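We use cookies to improve your experience on this site. By continuing to browse, you accept our use of cookies. Manage preferences

FOR IMMEDIATE RELEASE

Zenthorpe Opens Color Standards Library to Independent Paint Makers and Schools

New lending program gives small manufacturers access to reference panels, viewing booths and staff training

BUNTING — Zenthorpe, the nonprofit center for the study and care of color in manufactured goods, announced in July that it will open its full Color Standards Library to independent paint makers, sign shops, print studios and public schools. The library, which until now could be used only by paying corporate members, holds nearly 1000 painted reference panels, together with the written recipes, lighting notes and correspondence that go with them.

Under the new program, approved applicants may borrow sets of up to 32 panels at a time, reserve one of the center's viewing booths, and attend a short course in visual color matching. Schools will pay no fee. Small businesses will pay a yearly charge on a sliding scale according to their sales.

"Color agreement is one of the oldest problems in making things," said Mariama Amoah, executive director of Zenthorpe. "A customer orders a green door to match a green gate, and the two arrive looking like strangers. Large companies have had the means to prevent this for a long time. We want the same means to be available to a shop with three people in it."

The library began as the private working collection of Adent, a former maker of farm and garden enamels. When Adent closed its finishing plant, its panels were stored in their original drawers and later transferred to Zenthorpe, where they have been cleaned, relabeled and measured again under controlled light. Greens make up the largest single part of the collection, a result of the company's long trade in gates, pumps, benches and hand tools. Reds, creams and machine grays follow.

Each panel is a flat steel plate coated on one side and left bare on the other. The finish is recorded as carefully as the hue. Two panels mixed from the same recipe, one matte and one satin, will often be taken for different colors by a person seeing them for the first time, and disputes between suppliers and buyers frequently begin at this point.

"People say the color is wrong when they mean the shine is wrong," said Ulises Tapia, head of collections. "We spend the first hour of every course on that subject alone. Once a student has learned to tilt the panel and watch what the light does, the rest of the work goes faster."

Mr. Tapia and his staff have also completed a new set of teaching materials on how color appears on rounded objects. A flat panel shows one color under even light. A ball, a handle or a pipe shows many, running from a pale highlight on the side nearest the lamp to a much deeper tone on the side that faces away. New painters often try to correct for this shading by changing the mix, with poor results. The materials include printed cards, a set of computer-rendered images and a teacher's guide written in everyday language. They will be supplied to every school that joins the program.

Buleck, the regional supplier of coatings and shop equipment, has agreed to support the program for its first 4 years. Its contribution will cover the cost of shipping cases, replacement lamps for the viewing booths and the printing of the teacher's guide. Buleck will have no part in choosing borrowers and will not receive information about the recipes or products of participating businesses.

"Our customers ask us for help with matching every working day," said Dolores Boateng, director of customer education at Buleck. "In many cases the paint is fine and the lamp over the bench is the trouble. We are pleased to support a program that teaches people to look at both."

Borrowers will be asked to follow a few rules of handling. Panels must be kept in their cases when not in use, held by the edges and returned within the agreed period. They may not be displayed in windows or left in direct sun. A borrower who scratches or fades a panel will be asked to report the damage, and the center will prepare a replacement from the original recipe wherever the pigments are still made. Some older pigments are no longer produced or are no longer considered safe. Panels containing them will remain at the center and may be viewed by appointment.

The viewing booths are located on the ground floor of the center's building in Bunting. Each has neutral gray walls and three light settings: daylight, store light and household lamp. Visitors are advised to wear plain dark or gray clothing, as a bright shirt can throw color onto a panel and spoil a comparison. Smocks are available at the front desk. Booths may be reserved from 9 a.m. until 4:30 p.m., with a late session offered once a month for those who cannot leave their shops during working hours.

The short course will be taught by Thitima Klinhom, senior color matcher, who trained in textile dyeing before moving to painted metal. It consists of four sessions and ends with a practical exercise in which each student matches a panel by eye, using no instruments. Ms. Klinhom said that electronic measurement remains part of the center's daily work and will be covered in a separate course now in preparation.

"An instrument will give you a number, and the number is useful," Ms. Klinhom said. "But the person who buys the bench is going to look at it in the garden, in the morning, next to the grass. I want my students to be able to stand there beside that person and see the same thing."

A trial of the program was held last season with a group of sign painters, two print studios and a public high school. The participants' comments led to several changes, among them lighter cases, larger labels and a clearer system for marking the top edge of each panel. The high school has since added color matching to its shop class and will continue as a full participant.

Annunziata Monti, who teaches the class, said that the panels had changed the way her students talk about their work. "They used to say light green or dark green and leave it there," Ms. Monti said. "Now they argue about whether it leans yellow, and they carry the panel over to the door to check. I had one group repaint a toolbox lid because they were not satisfied with it. The grade had already been given."

Zenthorpe will also publish an index to the library, listing 800 of the panels by hue, finish and intended use. The remaining entries will be added as their records are checked against Adent's order books, which contain a number of colors sold under more than one name. The index will be free to read at the center and may be requested by mail. The center cautions that printed and on-screen samples cannot replace a painted panel and should not be used for final approval of any job.

Applications are open now and will be reviewed in the order received. Businesses should include a short description of their products, the kind of finish they use and the lighting in their work area. Schools should name the teacher who will be responsible for the panels and the grades that will use them. Applicants who need a particular group of colors are encouraged to say so, as the greens and creams are expected to be in steady demand.

About Zenthorpe

Zenthorpe is a nonprofit center that collects, preserves and explains the color standards used in manufactured goods. Its work includes the care of historic panels and recipes, training for trade and school groups, and a matching service for owners of older painted equipment. The center is supported by membership dues, course fees and gifts.

About Buleck

Buleck supplies coatings, brushes, spray equipment and shop lighting to trade customers.

Press contact: Office of Public Information, Zenthorpe, Bunting. Review copies of the teacher's guide are available to members of the press on request.

Contact | Press Room | Copyright Zenthorpe. All rights reserved. | Back to top
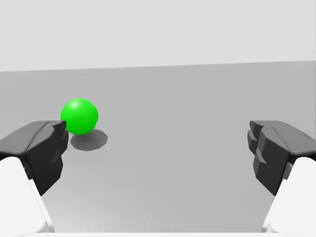 Bright green sphere on a light gray surface, with highlight at upper left. Computer rendering.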